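Making and Using a Parts Board for Desktop PC Work

Most of the time lost on a desktop PC job goes to looking for small things. A screw rolls under the case, a short cable gets mixed in with two others like it, and the job stops. A parts board fixes most of that. It is a flat panel with holders on the front, and it stands up at the back of the bench where you can see it while both hands are in the case.

These instructions cover laying out a board, standing it up, and using it for a common job: taking out the power supply and cleaning the area behind it. Allow 90 minutes the first time.

What you need

A flat panel, plastic or thin board, with rounded corners if you can manage it
Clip holders, tabs and at least one box-shaped socket, printed or cut from scrap
Epoxy or short machine screws
A Phillips #2 screwdriver
A soft brush and a can of compressed air
Masking tape and a marker
A phone or notebook for recording cable positions

Laying out the board

Put the holders along the top edge first. Slotted clips go at the left. The slot should be narrow enough to grip a card or a flat bracket by its edge without being forced. Next to the clips, add raised tabs, set upright. An open-fronted box at the end of the row takes whatever is too thick for a slot. 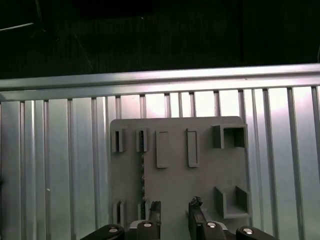

Westcombe Bench Notes, Issue 64, page 51

Keep the front face matte. A shiny board throws light back from the bench lamp and small black screws get hard to see against it. Gray is a good color for the same purpose. If you print the panel, sand it lightly and leave it unpainted.

Lay all the holders out dry before you fix anything. Move them until you can get a finger and thumb on either side of each one. Then mark the positions, roughen the contact areas with 120-grit paper, and glue. Leave it overnight. Printed holders that snap off almost always do so at the glue line, and a second coat of epoxy around the base is worth the trouble.

Standing it up

The board should lean back slightly against something that won't move. Slatted aluminum works well, and so does a plain wall with a strip of rubber along the foot of the board. Test it by bumping the bench with your hip. If the board slides, add a stop at the bottom edge, such as a batten or a couple of rubber feet turned sideways.

We used a Solanki panel for two years laid flat on the bench. Standing it up was better in every way except for loose screws, which now go in a magnetic dish. Don't try to keep loose screws on an upright board.

Taking out the power supply

1. Shut the computer down, turn off the supply at the back if it has a switch, and pull the power cord from the inlet. Hold the power button in for ten seconds.

2. Lay the case on its side with the open side up. Fold a towel under it if the bench is hard.

3. Record the cable positions. Put tape on each plug and number it.

4. Unplug the main board connector, then the processor connector, then the drives and any cards. Squeeze the latch fully before pulling. Never pull by the wires.

5. Support the supply with one hand and remove the rear screws with the other. Put the screws in the dish right away.

6. Slide the supply forward into the case and lift it out. If it catches, look for a retaining clip along the case floor. Small cases from Utano and Plitach have one under the supply, and it has to be pressed down first.

7. Move brackets and blanking plates to the board, in the order you took them out, left to right.

Do not open the power supply itself. It can hold a dangerous charge long after it has been unplugged.

Cleaning

Brush the vent grille from the outside, then blow air through it in short bursts. Hold the fan still with a fingertip while you do this. Ridged sheet metal collects dust in the low parts, and a dry brush run along the ridges clears it faster than air does. Wipe the inlet area with a dry cloth only.

Putting it back

Work from right to left across the board, last part out going in first. Start all the rear screws by hand before you tighten any of them. Fit the cables by number and peel off the tape as each plug goes home. If anything is left on the board, stop and find out where it goes before you close the case.
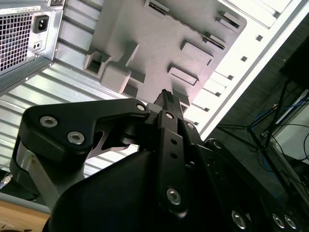 One reader disagreed with the numbering, saying tape leaves residue on plugs if it stays on for more than a day, and that small paper tie tags do the same job. The same reader keeps the rear screws out of the dish altogether and threads them back into their holes in the supply once it is out of the case.

Either way works. Tie tags cost a little more, and they are easier to read in a crowded case.

Related pages: Choosing a magnetic dish. Bench lamps compared. Printing slotted clips.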